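Leclerc Street culvert waits on funding

May 23, 2023
By Audrey-Anne McKinnon

Drawings for the new Leclerc Street culvert will be finished in July, the town works office said. The 390-foot pipe would replace two older ones — both too small for spring runoff.
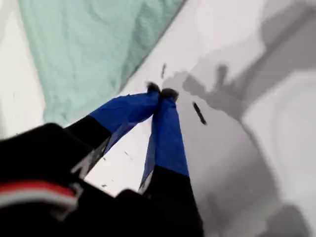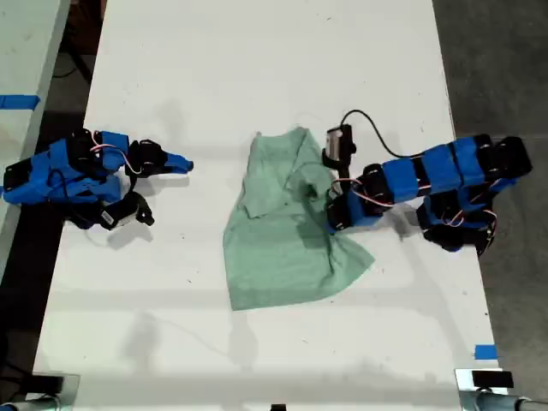 Money for construction has not been found, according to Jozef Van Rooij, and the work could close the street for up to 5 weeks.

Comments

Ginette Lapointe
Will the bus still stop at Olar Road?

Raymonde Friesen
They said the same thing about the drawings last year.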